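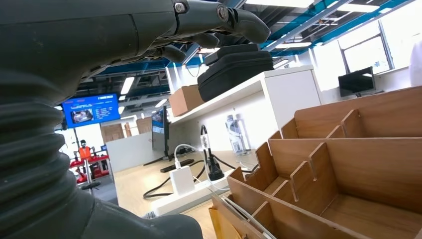
Evudov sets up work desks for small businesses, and we love doing it! Shops, clinics, two-person accounting offices, a bakery that runs its whole order book from a corner behind the ovens: they all need a desk that works on the first morning. Most of what we do starts with power. A power strip that sits right on the desktop, like the white one with the square adapter plugged into it, lets you reach every plug without crawling around under anything, and a white tag near the top of a black cable saves you from pulling the wrong one. We're fond of shelves, too. A zippered case and a small cardboard box can live up top, a water bottle can stand in the space below (away from the sockets, please), and the light wooden surface in front stays free for the work itself.

Search our help pages Enter keyword Go

How we got going

We started out as a repair counter on the ground floor of the Dandolon building. People would bring in a laptop that "kept dying," and more often than you'd think the laptop was fine and the trouble was back at the desk, where one tired extension cord was feeding a monitor, a lamp, a printer and a fan heater. So we began going out to look at the desks. One October we did nothing but desk visits for the entire month, and by the end of it we had more or less stopped being a repair counter (we still fix things, just ask).

There are 14 of us now, and we look after some 240 desks in and near town. A few are big setups with several monitors and a phone system. Plenty are one table, one chair and one person who wears every hat in the business, and we have a real soft spot for those.

What a visit is like

We come twice. On the first visit we mostly look, and ask you a lot of questions about your day. Where do you put the mail down? Which hand do you pick up the phone with? Do you eat lunch here? (Everybody eats lunch here.) Then we go away and draw the desk, and you get the drawing within 72 hours, with the shelf heights, the outlet positions and a shopping list on the back. If you already own something on the list, cross it out. We'd much sooner use your old shelf than sell you a new one.

On the second visit we put it all together. Screens first, then power, then the smaller gear, then labels. We use the Bradar label set, our own, printed in type large enough to read while you're bending over, and we leave you a spare sheet for the things you'll buy later. 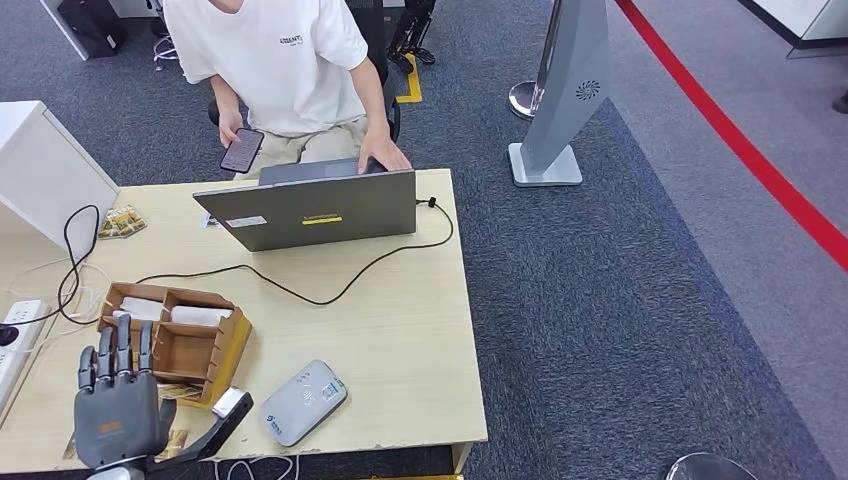
Small Devices Team, Salameh Street workroom

We're the part of Evudov that handles anything you can hold in one hand. Card readers take up a lot of our day, and we like having the whole job within arm's reach: the reader lying flat at the front, the laptop open behind it, a phone in one hand with the text to read from. We are big fans of a cardboard box with compartments. Dividers keep little things from sliding under each other, and you can see with one glance which spaces are still free. Ask us for one if your own desk collects small parts. We keep a stack of them flattened behind the door and are always happy to hand them out!

Our other great enthusiasm is slack. A cable that runs to the side of a laptop needs enough length for you to turn the laptop toward a customer and back again, and a gentle wave across the desktop is fine by us. We tie cables down only where feet or chair wheels could catch them.

Drop in with your reader, your phone charger, your mystery adapter from the bottom drawer. The workroom bell is on the left and you may have to press it twice. If you want a desk visit, tell us how wide the desk is and where the nearest wall outlet is, and we'll find you a date.

Page updated 20/12/2021 by the Small Devices Team

Evudov Desk Setup | Salameh Street workroom | Contact us | © 2021 Evudov | Back to top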